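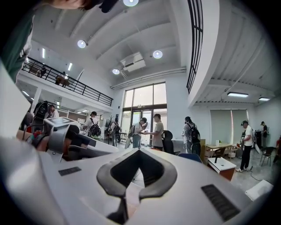 Plovon to close Karnton tempeh line and move production to Flultthorpe

19 September 2020

Plant-protein manufacturer Plovon will stop making tempeh at its Karnton site at the end of September and move the work to a larger building in Flultthorpe, the company said in a notice to wholesale customers.

The Karnton line runs a single incubation room with a rated output of 1,000 kilograms a week. The Flultthorpe building has two rooms and is rated at 1,425 kilograms a week with both in use. Plovon said only the first room would be commissioned at the start. The second will follow once its humidity controls have been tested under load.

Tempeh is made from soybeans that are dehulled, cooked, drained and inoculated with a starter culture, then held warm until the mould binds the beans into a firm cake. The Karnton line incubates in perforated bags on fixed racks. Flultthorpe will use shallow trays on wheeled racks, with air drawn across each level. The notice said the change should reduce the temperature difference between the top and bottom of a rack, which has been the main cause of rejected product at Karnton.

Incubation time will be set at 24 hours for the standard block. The grain blend, which contains barley, will be held longer. Plovon did not give a figure for the blend and said the time would be fixed after trial batches.
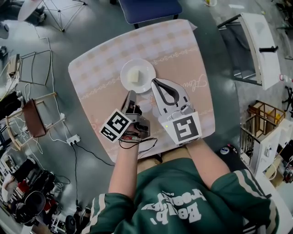 The recipe for the plain block is not changing. The beans, the vinegar used to acidify the cooking water and the starter culture will come from the same suppliers. Block dimensions will change slightly to suit the trays, and the retail pack will be thinner and wider. Net weight on the label stays the same.

Cooks who steam tempeh before marinating it may need to shorten the steaming time for the thinner block. Plovon said revised cooking directions would be printed on the back of the pack. The old directions will stay on catering packs until the current film runs out.

Fresh tempeh will be sold chilled under the same storage conditions as before. The frozen catering slab, sold under the Trevor label, will be unavailable during the move. Orders for the slab placed before the Karnton line shuts will be filled from stock held in cold storage. The company advised cafés and caterers that use the slab in burgers and stir-fries to order early or switch to the chilled block. 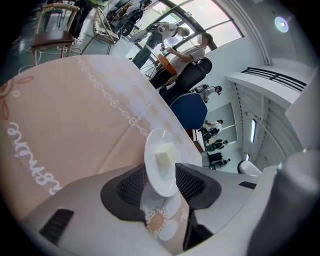 A small block served on a white plate.

Roughly 40 wholesale accounts are supplied from Karnton. Their delivery days will not change, but the order cut-off moves from late afternoon to noon to allow for the longer drive. Pick-up from the Karnton dock ends with the last production run.

Plovon's soy milk and firm tofu are made on separate equipment and are not affected. The tofu press and coagulation tanks will stay at Karnton, and the space left by the incubation room will be used for chilled storage.

The first Flultthorpe batches will be used for shelf-life testing and will not be sold. Plovon will notify customers of the first shipping date when the test results are in.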